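Makris Tasting Notes: a data card for the beer and cider review set

Read this before you train anything on it, quote a score from it or settle an argument with it. Most of what follows is warnings.

What it is

A collection of 3316 written tasting notes, mostly for bottled and canned beer, with a smaller helping of cider. The notes came out of the old Plerdale bottle club and were tidied into one table under the name Makris. Each row is one person's opinion of one drink on one evening. It is a table of opinions, and the numbers in the score column don't change that.

Contents

notes.csv: the main table, one row per note
styles.txt: the list of style names, with the spellings we merged
dropped.csv: rows taken out, with a reason code for each
CHANGES: what altered between versions

Columns

id: a whole number, not consecutive
drink: name as written on the note, spelling left alone
maker: brewery or cider maker, blank where the writer left it out
style: one of 16 labels, see below
strength: per cent by volume, copied from the note and never checked
served: bottle, can, cask, keg or unknown
score: 0 to 20, half points allowed
text: the note itself

Of the 3316 rows, 2711 have a score. The rest have words only, and please don't fill the gaps with an average. Several writers left the score off when they disliked a beer and didn't want to be rude about it, so the missing rows lean low. An average will flatter them.

Styles

The original notes used far more style names than any sane person could want. We boiled them down to 16. I don't think the result is good, only usable. Black IPA, Cascadian dark ale and "hoppy stout sort of thing" all ended up under one label, and at least one writer would have objected. "Sour" covers everything from a crisp wheat beer to something aged in a barrel until it tasted of vinegar. If your work depends on telling those apart, go back to the text column and ignore ours.

Cider has a single label. There weren't enough notes to split it further, and the people writing them described nearly everything as either "dry" or "too sweet".

How the notes were made

Members poured, tasted, wrote and then talked. At least that was the rule. Read twenty notes from the same evening and you will find the same odd word cropping up in half of them. "Marmalade" has a very good run in the early part of the table. I take this as a sign that the talking often came first, and I would be slow to treat notes with neighbouring ids as separate opinions.

Tasting was described as blind for part of the collection. There is no column for it, as no record was kept of which part. Treat every score as though the label was in plain view.

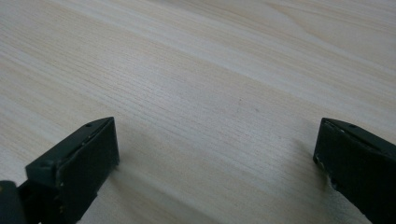
Bare table, pale wood with a streaky grain.

Glassware varied. Serving temperature was never written down. Order of tasting can't be recovered, which is a pity, because a light lager following an imperial stout hasn't got a chance and the scores for pale lager look suspiciously mean.

Scores

The scale runs from 0 to 20 and hardly anyone used the bottom half. A 12 here is a poor mark. A 14 means the writer finished the glass and would not buy another. Comparing these numbers with scores from any other site or book would be a waste of an afternoon.

There was a short-lived attempt to weight the scores with a method called Elto, which was meant to even out harsh and generous tasters. Version 2 shipped with the weighted figures. They were taken out again when we noticed that Elto pushed strong beers up the table whoever had tasted them, and I have yet to see an explanation of why. If your copy has a column named elto_score, delete the column or get a newer copy.

Duplicates and cleaning

We removed 900 rows. The bulk were straight copies, pasted twice when the notes were typed up. Others had no drink name, or gave one nobody could read. Near-copies are still in there. Two notes for the same beer with slightly different wording might be two people, or one person on two evenings, and the data won't tell you which.

Names of writers have been removed. The style of some is easy enough to spot all the same, so don't go promising anyone that the set is anonymous.

Known uses

Puvovura, a small project that suggests a beer from a typed description, was built on this set. Its page claims it "understands flavour". From what I've tried, it matches words, and it will offer you a smoked porter if you so much as mention bacon. Fine as a toy.

Not suitable for

Ranking breweries
Checking strength or ingredients
Any claim about what drinkers in general like

Licence

Free to use and change, with credit to Makris. Corrections are welcome if they come with the row id. Requests to raise the score of your own beer will be ignored.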